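Textiles in the Home, Handout 4: Table Linen and Its Enemies
Tutor: Ragnheiður Riis

Bring last week's notes. Those of you who lent them to Povilas may want to ask for them back.

Why white?

For a long time a white cloth was a way of showing guests that you could afford the washing. It proved nothing about the cooking. Coloured and patterned cloths hide gravy, which is why cafés like them and why grandmothers distrusted them.

Fibres you will meet

Linen is strong, takes a sharp crease and keeps it out of spite. Cotton is softer, cheaper and easier to iron. Polyester blends hardly crease at all and hold on to grease as if it were a family heirloom. Damask is a weave, so please stop writing "made of damask" in your essays. I marked 56 of them and met it in most.

Sizing

Measure the table, then add the drop twice, once for each side. A drop of 20 to 30 cm will do for daily use. Anything longer ends up in somebody's lap, and then on the floor with the soup.

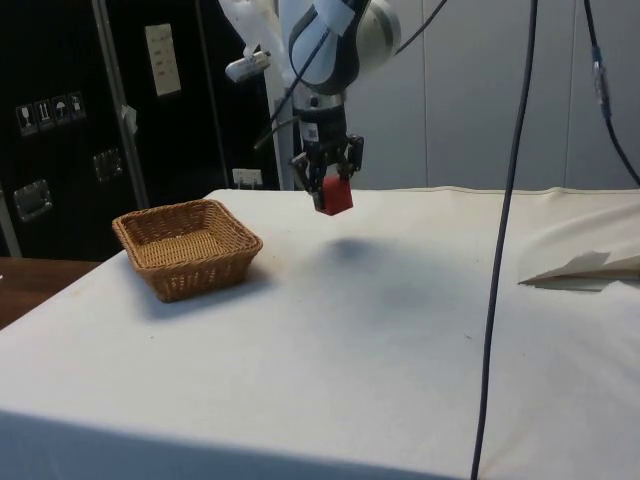

Washing

Read the label first. Plain white cotton will usually stand a wash at 60 degrees. Blends often want less. Red wine should be blotted and rinsed in cold water as soon as possible. Salt is traditional and gives the host something to do. Candle wax is left to harden, scraped, then ironed between sheets of plain paper. Never start with hot water on egg or blood, unless you wish to keep the stain.

Storage

Roll cloths or refold them along new lines now and then, as fibres weaken at a fixed crease. Put them away without starch. Silverfish eat starch and are not fussy about whose.

For next time

Read the Lund chapter on napkins, up to page 87. It is slow going until the Swedish section. Written work (stain removal, one fibre of your choice) is due in by 2020-11-12.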